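Ticket 827
Opened by: Wenche Hedlund, Drevcombe
Product: Amundsen front loader, bought from Urkbridge
Subject: Stops before final spin, code 41
Opened: September 2024
Status: Open

Hi, me again (I was the one with the door seal back in May, which has been fine, thank you!). The washer has started quitting right before the last spin. It drains, it sort of rocks the drum back and forth a few times like it's thinking it over, and then it beeps and shows 41. Door stays locked for a couple of minutes and then clicks open, and everything inside is soaked. Not dripping a little - I mean you could fill a glass from one bath towel.

What I've tried so far:

Cleaned the filter behind the little flap at the bottom. Got a hair tie, a dime and some gray fuzz. Ran it again, same code.

Unplugged it overnight. It was fine for one load the next morning and I got very excited, and then the second load did 41 again.

Pulled it out from the wall and looked at the drain hose. No kinks that I can find. It goes up and over into the standpipe the way it did when it was installed. I did shove it a bit further down and then read on your site that you shouldn't, so I put it back.

Put a level on top. Front to back is good. Left to right the bubble sits a little off to the left, so I turned the front left foot until it was in the middle. It was quieter after that! But still 41.

Your form wants to know what kind of load. It's everyday clothes, colors, never more than one basket at a time, and I keep it well under the top of the drum.

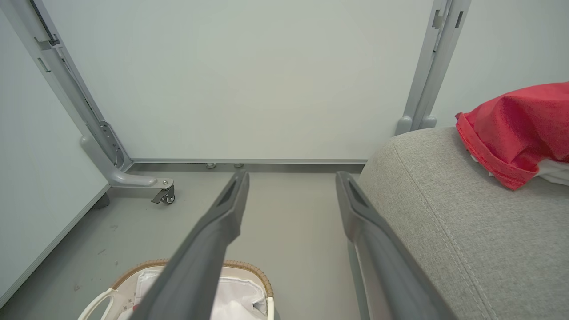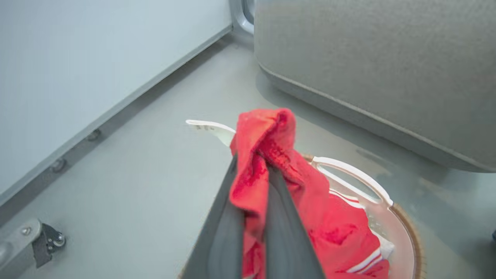
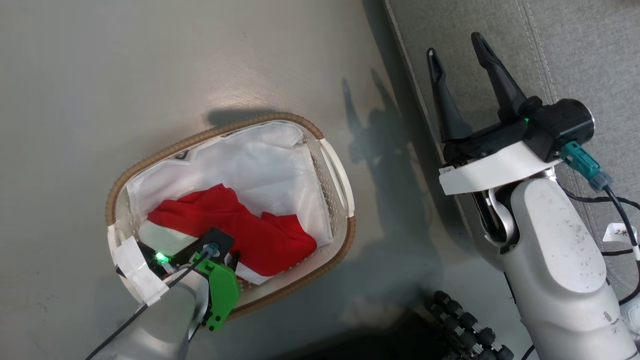
A basket in all three, and something red in each of them.

It doesn't seem to care which cycle I pick, either. Normal, Quick and Easy Care all get to the same place and give up. The only one that finishes is Rinse and Spin by itself with nothing in the drum, and that one goes all the way up to full speed and sounds great. So the motor can spin. It just won't do it with clothes in.

Reply from Holger Solheim, Histhorpe service desk

Hi Wenche, thanks for all the detail. On your model 41 means the machine tried to balance the load and gave up, so the filter and hose are probably not your problem. Two questions. Is the machine on a hard floor or on a mat? And when it's empty, can you push the drum up with your hand and let go, and tell me if it bounces more than once?

My reply

Hard floor, but yes, there IS a mat. One of those rubber anti-vibration ones, my sister gave it to me and I slid it under in the summer. I never thought of it as part of the machine so it didn't cross my mind to mention it, sorry.

Drum test: bounces 2 times and then settles. I did it over and over to be sure and it's the same every time.

Update, same evening. Took the mat out (needed my neighbor and a lot of grunting), leveled it again from scratch and tightened the lock nuts on the feet, which I had not done the first time. Ran Normal with a mixed load. It finished! Ran a second one with two towels in it, and got 41 with six minutes left on the display.

So better, but not fixed. I also found the service menu you described and the cycle counter says 114, which seems low for worn-out shocks, but you'd know more than me.

Reply from Holger Solheim

That is low, yes, but two bounces is one more than I like. I've ordered a pair of dampers for you under warranty. Until they come, please leave the mat out and use the lower spin setting, and don't wash a towel or bath mat by itself.

My reply

Great, will do. Does someone come out and fit them or do I get them in the mail? I'm okay with a wrench, but I'd need to know whether the back panel comes off or if you go in from underneath.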